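Workshop > Benches and Tables > Recording Demos by Hand

Tips for Recording Clear Plastic Boxes With Hand-Held Grippers

Last updated: 2024-03-02

If you've ever chased a deli container around a wet counter with your elbow, you already know the problem. Clear plastic boxes are light and slippery, and half the time you can't quite see where the rim is. It's worse for a robot. I've spent most of a year on the Drurken project, where we teach arms to pass kitchen stuff around, and the boxes gave us more grief than the mugs, the spoons and the sponges put together.

The method is pretty simple, and I think plenty of people with a garage and some patience could do a version of it. We don't drive a robot around with a joystick. A person picks up a hand-held gripper (think of a fat pair of tongs with a camera on top) and does the chore with it. The camera and the motion get recorded, the model learns from the recordings, and later an arm with the same sort of fingers has a go. For handovers and shared lifts you want two grippers on the same box, coming in from different sides.
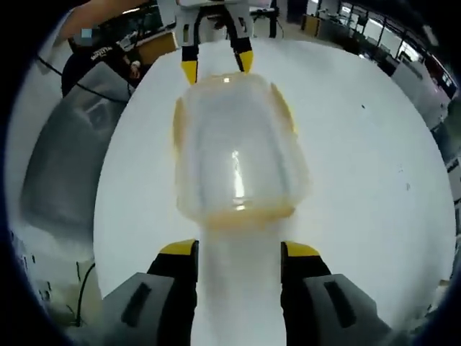
We ended up with 2,204 usable recordings of box handling, and I did far too many of them myself. My wrists have opinions! What follows is mostly stuff I wish I'd written on a sticky note at the beginning.

Getting the table right

Give yourself more room than the chore needs. You'll be leaning, your partner will be leaning, and a cramped bench makes everybody grab the box from the same lazy angle. The model learns that angle and then it's stuck with it.

A plain pale top is the hard setting for clear plastic. We tried a dark mat first, and the boxes showed up beautifully, and then the model fell apart the minute the mat was gone. So now we record on bare white for the bulk of it and put a mat down for a small share of the runs. Wipe the top between batches, but don't go crazy about every little mark. Real counters have marks.

Turn off any lamp that throws a hard glare stripe down the side of the box, or at least move it now and then. If the stripe is always in the same place, the model may treat it as part of the box. Roman Rutkowska found that one by taping a bit of shiny foil to a sponge and watching the arm go for the sponge. (He was very pleased with himself, and he should have been.)

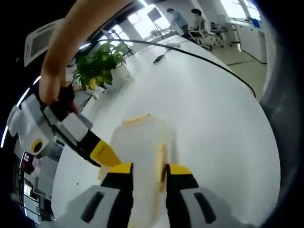 Cables are the thing I nag people about most. A gripper on a tether will pull your hand off line and you won't feel it until you watch the recording back. Run the slack to the far side of the table, the way that long black one arcs around behind the box, so that your hands and the box have the near part to themselves. Check before each batch that nothing has crept forward. A strip of painter's tape under the table edge makes a decent cable hook, and it peels off clean.

Working as a pair

Agree on who leads. We tried just letting it happen, and what you get is two polite people hovering. Now one of us moves first and the other follows, and we swap roles halfway through a batch. Say "mine" and "yours" out loud if it helps. Sound isn't used in our training, so chatter all you like.

Slow down near the rim. Thin plastic bows when you squeeze it, and once it's bowed the other person is aiming at a shape that just changed. Touch, stop for a beat, then close. Remigiusz Zalewska, who ran the batches over at our Endbridge bench, had everyone practice with an empty yogurt tub until they could close on it without making it pop. I thought it was silly and I was wrong.

Come in from different directions on purpose. Side to side, front to back, one high and one low. Start the box somewhere new each time, too, and turn it a bit. It feels sloppy, but all that variety is what the arm lives on later.

Keep your other hand out of the way. It's so tempting to steady the box with a fingertip! The arm doesn't have your fingertip.
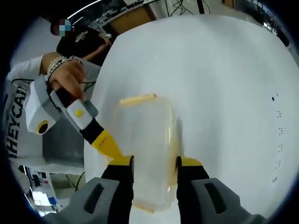

What to keep and what to toss

Don't delete every fumble. This was our most useful result, and I argued against it for weeks. We trained 2 models on the same pile of good recordings, except that one of them also got the fumbles where the person recovered and finished the job. That one was clearly better at catching a box that had started to slide. The other would close on thin air and sit there.

What we do toss:

- anything where a hand touched the box
- anything where the grippers knocked into each other hard
- runs where the tracking jumped (you'll see the path hop sideways when you plot it)

If the box gets dropped and nobody picks it back up with a gripper, I put it in a separate folder. We haven't found a good use for those yet.

Label as you go. I mean it. In August I left 3 batches unlabeled over a long break and had to work out from memory which boxes were which, and my memory is not what I'd call a research tool. Box type, who led, mat or no mat. It takes seconds.

Looking after the fingers

Soft tips pick up grease and dust, and then they slide on plastic. Warm water and a drop of dish soap, dry with a lint-free cloth, done. Skip the rubbing alcohol unless whoever made your tips says it's fine. Ours went a little chalky. Keep a spare set in a zip bag and change both sides together, or you'll grip lopsided.

We still can't do lids reliably, by the way. Snap-on ones especially. I'll add a section when I've got something worth telling you.

Related tips
Storing nested tubs so the lids stay with them
Rarkasance bench clamps, six months on
Taming cables under a worktable
Cleaning soft rubber tips and pads
Aidoo folding table: wobble fixes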